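Fibre de rembourrage Fledo 468

Rechercher un produit, une référence… OK

La fibre Fledo 468 est une fibre de polyester creuse et siliconée, destinée au garnissage des articles textiles de petit et de moyen volume : coussins décoratifs, coussins de calage, accessoires cousus, jouets souples, porte-clés en peluche. Elle est distribuée par la société Kopecký auprès des ateliers de confection, des établissements d'enseignement professionnel et des entreprises adaptées.

Elle remplace l'ancienne qualité Fledo standard, dont la commercialisation a pris fin en septembre. Les clients titulaires d'un contrat d'approvisionnement en cours sont livrés en Fledo 468 sans modification tarifaire jusqu'à l'échéance de leur contrat.

La fibre est livrée ouverte, prête à l'emploi. Elle peut être introduite manuellement ou au moyen d'une souffleuse à débit réglable. Pour les pièces dont l'ouverture de garnissage est étroite, le travail manuel demeure la méthode recommandée. 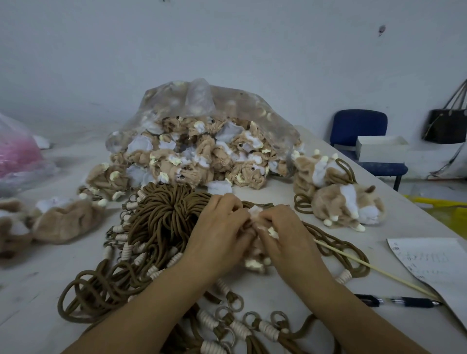
Caractéristiques

Matière : polyester, fibre creuse frisée
Finition : siliconée
Titre : 7 deniers
Coloris : blanc écru
Conditionnement : balle comprimée ou sac individuel
Quantité minimale de commande : 4 sacs
Livraison sur palette : à partir de 200 sacs
Référence catalogue : 468-C (balle), 468-S (sac)

La frisure de la fibre assure un gonflant régulier et limite la formation d'amas à l'intérieur de l'article. La finition siliconée facilite le glissement des brins entre eux; elle n'est toutefois pas conseillée pour les articles devant recevoir un collage intérieur.

Ouverture et stockage

Les balles comprimées doivent être ouvertes la veille de leur utilisation et laissées à plat, dans un local sec, à l'abri de la poussière. Une fibre employée immédiatement après décompression donne un volume inférieur au volume attendu, et l'écart se constate généralement après fermeture de la couture. Les sacs individuels ne nécessitent pas de temps de repos.

Il convient de ne pas entreposer la fibre à proximité d'une source de chaleur. Les sacs entamés sont refermés en fin de poste. Le mélange de deux lots dans un même article est déconseillé -- une différence de teinte peut apparaître sous les tissus clairs.

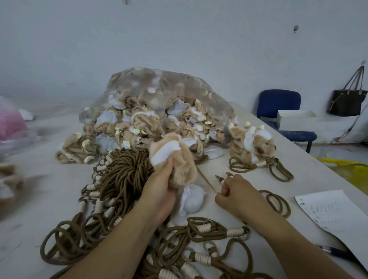
Garnissage manuel : peluche beige et blanche, baguette en bois.

Mise en œuvre

La fibre est prélevée par petites quantités et étirée entre les doigts avant introduction. Les extrémités et les angles de l'article sont garnis en premier, le volume central ensuite. La baguette utilisée pour pousser la fibre doit présenter un bout arrondi et une surface poncée, faute de quoi elle accroche les brins et peut traverser les tissus à mailles lâches.

Pour les coussins, il est préférable de procéder par couches croisées. Monsieur Orhun Kaplan, responsable technique, tient à la disposition des clients une fiche de garnissage par type d'article, établie à partir des essais réalisés dans l'atelier de Deltilel.
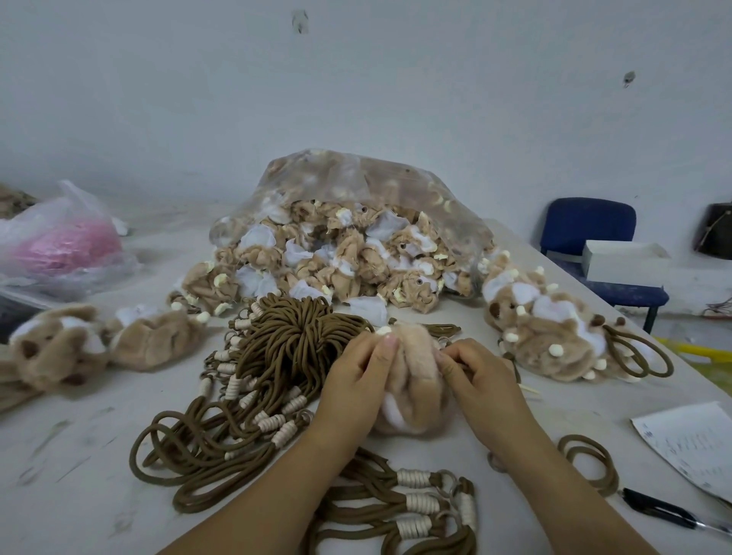
Mise en forme à la main d'une petite pièce en peluche.

Contrôle

Chaque lot fait l'objet d'un contrôle de gonflant et de reprise après compression avant expédition. Le procès-verbal est joint au bon de livraison. La conformité de l'article fini aux exigences réglementaires applicables, notamment en matière de jouets, relève du fabricant de cet article.

Toute réclamation portant sur la qualité d'un lot doit mentionner le numéro imprimé sur l'étiquette du sac et être accompagnée d'un échantillon. Elle est adressée à Madame Tumaini Mutiso, service qualité.

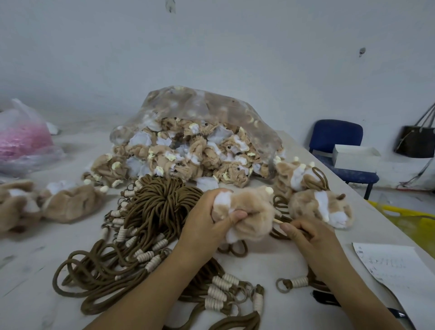 Guide d'entretien des articles garnis -- 4 min de lecture

Les articles garnis de fibre Fledo 468 supportent le lavage en machine à basse température, sous réserve que l'enveloppe textile le permette. L'essorage doit être modéré. Le séchage s'effectue à plat, l'article étant retourné et tapoté à plusieurs reprises afin de redistribuer la fibre. Le nettoyage à sec n'est pas recommandé.

Un article resté longtemps comprimé, en carton ou sous vide, retrouve progressivement son volume à l'air libre. Les délais de reprise varient selon la densité du garnissage.

Les tarifs en vigueur sont applicables depuis le 22 avril. Les demandes d'échantillons sont à adresser au dépôt de Curport, à l'attention de Monsieur Elias Kassab.

Produits associés
Fledo, flocons recyclés
Fledo, nappe ouatée en rouleau
Baguettes de garnissage, bois poncé
Souffleuse à débit réglable Deltilel
Sacs transparents grand format

Kopecký -- Fournitures pour la confection | Nous contacter | Mentions légales | © Kopecký, tous droits réservés | Haut de page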